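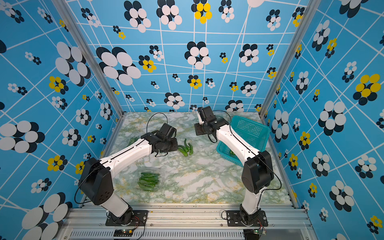
Trernetti Two-Arm Bench Kit, Club Edition

For robotics clubs, school teams and anybody with a door wide enough. Two arms, one rail, one shared tabletop, and plenty of chances to find out that picking up a pepper is harder than the poster said.

Item: TR-27
Status: In stock
Ships to: schools, clubs, libraries
Last updated: 2020-03-09

What you get

Two articulated arms with parallel grippers
Two black mounting plates
Aluminum front rail and corner posts
A controller board for each arm, with status light
Marble-pattern tabletop (no marble was involved)
Three wall panels in blue with flowers. Buyers ask whether they come in gray. They do not.
Printed workbook, 5 projects

Peppers, clamshells and baskets are not included. Your grocery store has a better selection than we do.

The pepper project

Project 4 in the workbook is the one teams remember, mostly at night. Students program the arms to move green chili peppers between clear plastic containers and a basket. Peppers are glossy, curved and never the same twice, so a gripper routine that worked beautifully on foam blocks in Project 2 gets a fairly rude education.

The Mendcombe High robotics club has been running the kit since January under Iwona Sobczak, who teaches chemistry and was told the club would take an hour a week. Her students split into a left-arm crew and a right-arm crew, and the two crews now communicate by shared spreadsheet.

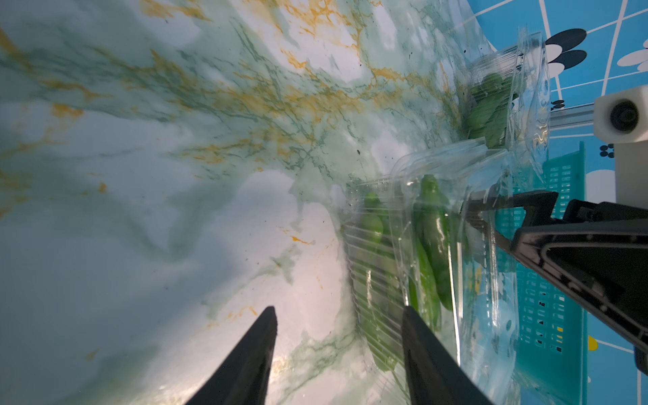 Gripper-level view, with peppers in their clamshell and packaged greens farther back.

Sobczak's advice to new teams is to start with the lid open and work up to ambition later. Clear plastic throws reflections, and code that looks for edges will find a great many of them. Her crews lost most of a month to this and wrote it up as a research phase.

The Simanjuntak Cup

Teams that finish the workbook can enter the Simanjuntak Cup, beginner division. Entries are scored out of 1,000. Points come off for dropped produce, for arms touching each other and for any human hand that crosses the rail during a run. Coaches may shout, but the arms have so far shown no interest.
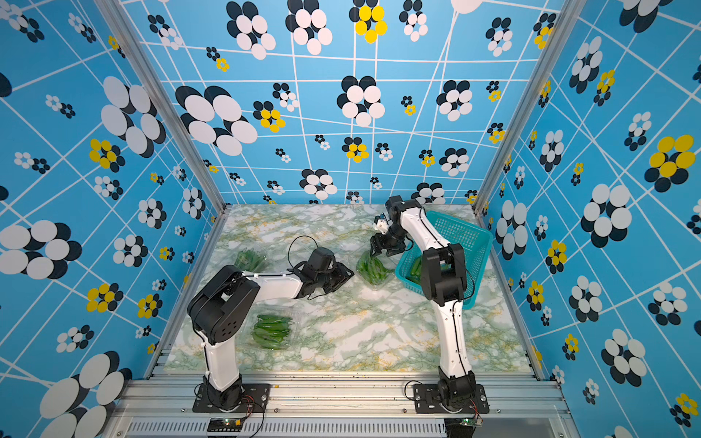 A practice layout can be as crowded as you like, though the rules ask for at least one container within reach of both arms. That shared zone is where teams win or lose. The cautious approach is to make one arm wait while the other works – dull to watch, hard to beat. Przemysław Ostrowski's team from Rerkine tried full simultaneous motion last season and took home the prize for Best Sound.

Setup

Bolt the rail down first, then the plates, then the arms. Leave slack in the cables. Check that both green lights are on before you blame the software. 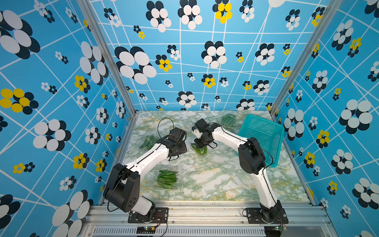
Photo: Senga Mowat / Mendcombe Robotics Club

Price and spares

Club Edition: $2,000
Replacement gripper fingers, pair: $27
Extra workbook: $5

Schools may pay by purchase order. Send questions to Wiesława Rutkowska in club sales, and include your item number and the error message. "It's doing the thing again" has been received and is on file.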